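Jorar household word list, README

Word list of everyday home vocabulary, English with Wudano glosses. Bedroom, kitchen, sewing box, a bit of garden. Put together by Deming Shao and Lanying Long, mostly in the evenings.

What's in it
words.csv, 1,000 rows, one headword per row
sentences.csv, 500 short sentences, not every headword has one yet
notes.txt, odds and ends, read before complaining

Columns: headword, gloss, room, register, source. Register is plain, old or child. Leave blank if unsure, don't guess.

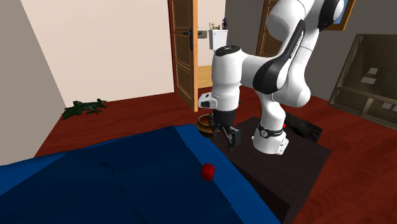
Spelling is British. Colour, grey, pyjamas. If you find a "gray" it came in with the old Xiong file and got missed, please fix it. Plurals only where the plural is irregular or means somthing else (glass / glasses). Regional words go in with the county if the speaker gave one.

Sources
Xiong file, scanned by Lanying, the middle pages are faint. Coretti notebook, typed up by hand. Roughly 20 rows from memory, marked mem in the source column. Treat those with care.

Known problems
Quilt, duvet, eiderdown and counterpane all share one gloss. Wrong, needs splitting.
"Press" for cupboard is marked old, it's only old in some places.
Commas inside glosses break the older import script. Use the new one.
Duplicate rows under sewing, 10 at last look. 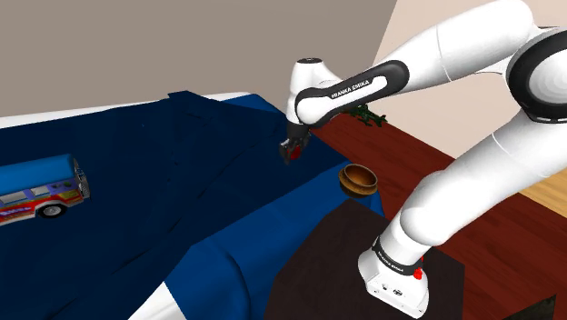 Sorting is by headword, ignoring case. Hyphens count as spaces, so bed-sock sits next to bed sheet. Don't re-sort in a spreadsheet and save over the file, it eats the accents in the gloss column. Happened twice in January.

Adding words
One change per word. Say where you heard it. Child words welcome but mark them, "blankie" is fine. No brand names unless people use them as the ordinary word, hoover stays in.

Still to do: recordings, a proper split of the bed words, the garden section which is thin.
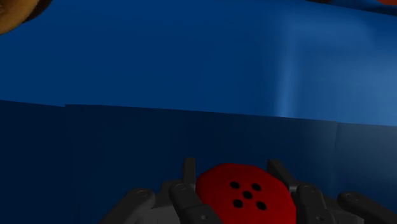 Lanying Long thinks the four bed words should each get their own sentence before anyone touches the glosses, and that counterpane ought to be marked old while we're at it. Fine by me. Will do it after the duplicates are out.

Licence: free to use and change, keep both names on it. Corrections to Deming, with the row number pleae.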